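Ata da reunião de acompanhamento da célula de preensão, Stendton, 10/10/2018

Presentes: manutenção, programação, qualidade. Ausente: o fornecedor das pinças (Jirnex), que mandou relatório por escrito.

1. Dedos da pinça
A Jirnex afirma que a face estriada dos dedos aguenta 600 ciclos sem limpeza. A manutenção não acredita e pediu os dados do ensaio; o relatório traz só o resultado final. Até chegarem, limpeza a cada 100 ciclos, com registro na folha da célula.
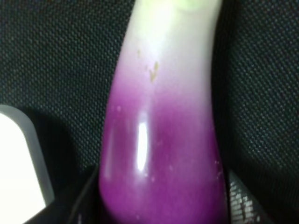
A programação quer baixar a força de fechamento em peças lisas. A qualidade lembrou que a mesma proposta foi feita na reunião anterior, sem nenhuma medição junto. Fica pendente.

2. Câmera do punho
O suporte foi reapertado na parada de outubro. Discutiu-se se isso resolve a deriva de calibração ou se apenas a esconde por mais 7 dias. Sem consenso. Repetir a calibração no início do turno e anotar o desvio, mesmo quando for zero.

3. Mesa e peças de teste
Mantido o pano escuro. A unidade de Irkcombe diz que o pano melhora a detecção de contornos, mas nunca comparou com outro fundo. Serão feitas 2 séries, uma com pano e outra sem, com as mesmas peças e a mesma iluminação. 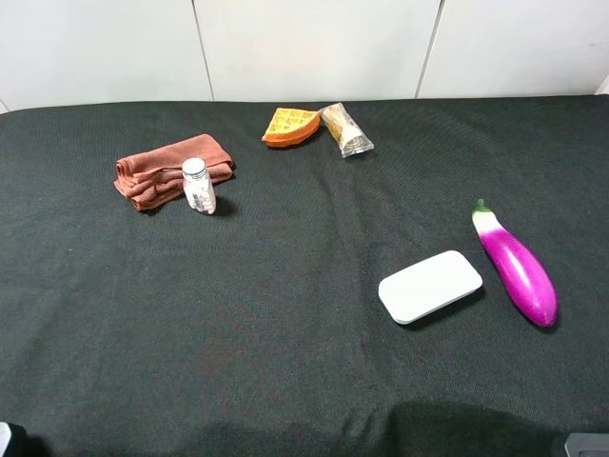
Figura 2. Mesa da célula com as peças sobre o pano escuro.

4. Contrato Mathur
A proposta de manutenção preventiva não diz quem paga os dedos de reposição. Devolvida para correção. A compra de um segundo jogo de dedos fica suspensa até haver resposta.

Pendências: dados do ensaio (Jirnex); medição da força (programação); folha de registro nova (manutenção).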